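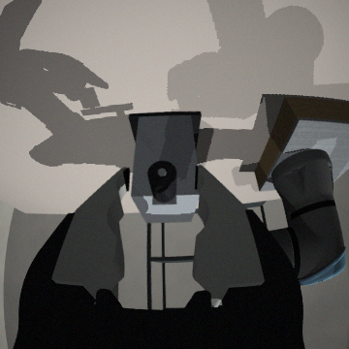
Mỹ Ninh had worked twelve years at the repair bench before they gave her a chair with wheels and a screen. The chair was good. She said this to everybody who asked, and it was true, the chair was very good.

The company was called Vorner and it repaired the small control boxes that sit inside lifts. Before, there were nine people at one long bench, and each had a lamp and a drawer. Now the arms did the opening and the holding, and before an arm did any new job in the hall, it did the job first on the screen, inside a program named Nalia. In Nalia there was a pale table, a gripper, the shadows of the arms, and no dust. Mỹ Ninh watched there and pressed one key if the grip was correct and another key if it was wrong.

"You have the hands for this," Yu-na Wi told her on the first morning. Yu-na was the engineer. She was young and she ate her lunch standing.

"I am not using my hands," said Mỹ Ninh.

"I mean you know what a bad grip is."

She did know. A bad grip was when the fingers came too low and the box turned a little. At the bench you felt it in the thumb before you saw it. On the screen she had to learn to see it, and in the evening her eyes were tired in the way that her shoulders had been tired before.

Old Tuấn Tạ, who had sat beside her, was moved to the loading door. He came at the break with two teas and stood behind the chair.

"How many today?"

"They want 200."

"And you do?"

"344, yesterday. It is only a key."

He looked at the dark gray fingers for some time. "It holds like Thịnh," he said.

She laughed, because it was so. Thịnh Văn used to pinch everything from both sides, with his elbows out, and you could not sit near him. He had taken the money in March and opened a shop for bicycles with his cousin. He sent one message, a photograph of a wheel, and after that nothing.

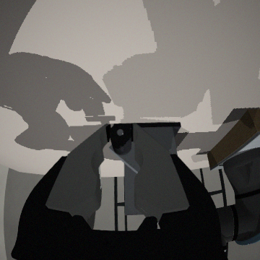 The grip, on Mỹ Ninh's screen.

In the afternoon she pressed the wrong key. She did it on purpose, or her finger did. The grip was not bad. But she thought that she herself would have gone a little higher, and she wanted to see what would happen.

What happened was that Yu-na came.

"You rejected this one."

"Yes."

"The numbers are fine." Yu-na bent to the screen. "What do you see?"

Mỹ Ninh did not know how to say it. She pulled open her bag and took out the case of her glasses, which was the nearest thing to a box, and held it up between two fingers. "Like this it is held," she said. Then she moved the fingers up by the width of a nail. "Like this it is quiet."

Yu-na took the case and tried it herself, low and then high. She tried again with her eyes closed.

"Can you write that down?" she asked.

"Which word do I write?"

"Write quiet," said Yu-na. "I will find out what it means."

She went away with the case still in her hand. Mỹ Ninh needed it for the bus, but she let her go, and turned the good chair back to the table.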